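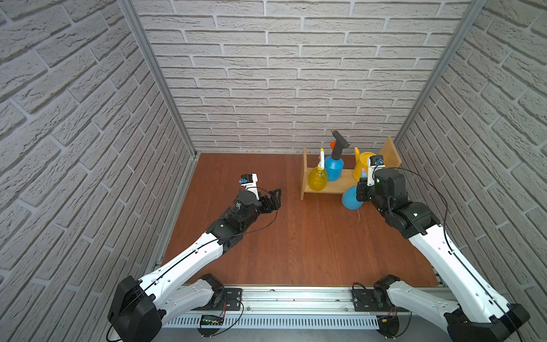

Preparing a single-channel video work for gallery loop playback

Applies to: single-channel works with stereo sound, shown from a solid-state media player on a monitor or projector. Synchronised multi-channel works are covered on a separate page.

Last revised 29 August 2022 by Norbert Baláž, Droltwood Moving Image

Before you start

You will need the artist's master file, the signed display specification, a media player of the model that will be used in the exhibition, and a blank memory card formatted to suit that player. Do not work from a preview file or a streaming copy. If the only file supplied is a compressed screener, stop and request the master.

Make a checksum of the master on receipt and store it in the work's folder. Everything after this point is done on a copy.

Step 1. Read the display specification

Note the frame rate, aspect ratio, audio format and the artist's instruction about the interval between loops. The interval is the item most often left blank. Some artists want a hard cut from last frame to first; others want several seconds of black, with or without a title card. An empty field is not permission to choose. Write to the artist or the gallery and file the reply with the specification.

Step 2. Check the aspect ratio

Works finished before widescreen became standard are usually 4:3. Our test case for this page is Plirngate, a 1981 tape by Rusnák, transferred from U-matic. It must be shown pillarboxed, with black at left and right. Do not stretch or crop to fill a 16:9 panel, and turn off any "smart" or "auto" picture size setting in the monitor menu. These settings can return after a power failure, so check again after pulling the plug.

For interlaced sources, decide where deinterlacing will occur. We do it once, in the exhibition file, and leave the player and monitor nothing to interpret. Keep the full temporal resolution: 25 interlaced frames become 50 progressive frames per second. Discarding one field halves the motion detail, and it shows in camera pans and rolling titles.

Step 3. Trim the file

Remove bars, tone, slate and countdown from the copy. Find the first and last frames of picture and enter both timecodes in the work record. If there is sound before the first picture or after the last, it belongs to the work and stays in.

Add the loop interval to the end of the file, not the beginning. When staff switch the player on in the morning the work should start at once -- a stretch of black at startup tends to be reported as a fault.

Step 4. Encode

Use H.264 in an MP4 container unless the player manual says otherwise. Encode at constant frame rate with the resolution matched to the panel or projector. Set the bit rate below the player's stated maximum by a comfortable margin. Grainy tape transfers and dark footage need more data than clean digital animation, so judge these on the exhibition screen and not on a laptop.

Audio should be AAC or uncompressed PCM at 48 kHz. Do not normalise. If two works share a room, balance them at the amplifier and leave the files alone.

Step 5. Load and name

Place the file at the root of the card. Use lower case letters, numerals and underscores only. Our file names start with the accession number, followed by the short title and version:

1655_plirngate_v2.mp4

Accented characters cause some players to skip the file without an error message. Rusnák therefore appears as rusnak wherever the artist's name is needed in a file name. The correct spelling goes on the wall label and in the catalogue.

Delete hidden system files before ejecting the card. A Mac will write several, and certain players attempt to play them between loops.

Step 6. Set the player

Turn on single-file repeat and autoplay on power-up. Turn off the on-screen display, screensaver and energy-saving mode. Fix the output resolution and refresh rate manually.

If the player is switched through a Zatgate timer, programme the display to come on two minutes before the player. In the other order, the player may fail to detect a screen and fall back to a lower resolution.

Step 7. Soak test

Run the work for more than 24 hours on the actual equipment. Watch the loop point at the start and again at the end of the test. Look for a dropped frame, a flash of the player's menu colour, or a click in the audio. Sound drifting out of sync over successive loops usually means the audio and picture streams differ in length; trim both to the same duration and encode again.

Then cut the power at the wall and restore it. The work should return without anyone touching a remote.

Step 8. File the paperwork

Save the encoder settings, player settings and checksum of the exhibition file in the work's folder. Make a duplicate card, label it with the accession number and leave it with the front desk.

Revision note: the June version of this page gave the loop interval at the head of the file. Cards made to that version should be replaced.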